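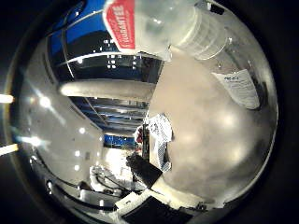 Moltport descaling liquid, 1 litre: three months in a hard water house

Review by Ayana Yimer, March 2020

I bought the Moltport descaler when our kettle got to the stage of leaving flakes in the tea. We live in a hard water area and I had been using white vinegar for years. It does the job on a kettle, but the kitchen smells of it until the next day and my husband complains.

The liquid is clear and has a faint lemon smell. You dilute it one part to 10 with cold water for a kettle, and a bit stronger for taps and shower heads. The instructions are on a folded leaflet in very small type, and the English is readable but only just. The kettle section is on the back, after the coffee machines.

For the kettle I filled it to halfway, boiled it, left it for twenty minutes and poured it away. Most of the scale came off first time. There was a ring left round the element which needed a second go and a wipe with a cloth. I rinsed three times and the next cup of tea tasted of tea.

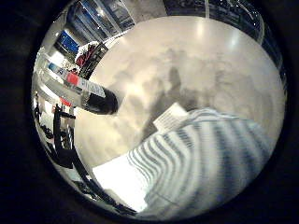
Shower heads took longer. I took ours off and left it in a washing-up bowl for an hour. Nearly all the holes were clear afterwards, and I did the last few with a pin. On the bathroom taps I soaked some kitchen roll and wrapped it round the base – this works well on chrome, but test it first if yours are brass or have a coloured finish. My sister Meron used it on a brass tap and it went dull.

Do not get it on marble or any natural stone. The leaflet does say this, though not in a place where you would see it before opening the cap.

The cap is my main complaint. It is a push-and-turn type and very stiff. My neighbour Sun-ja Bae has arthritis and could not open hers at all, so I do it for her. There is no measuring line inside the cap either, and I use an old medicine cup.

I also tried the Metus tablets. They are easier to store and there is nothing to spill, but one tablet was not enough for our kettle and two worked out dearer per go than the liquid.

I am on my second bottle now and do the kettle every three weeks.

Cleaning: 4 out of 5
Ease of use: 3 out of 5
Value: 4 out of 5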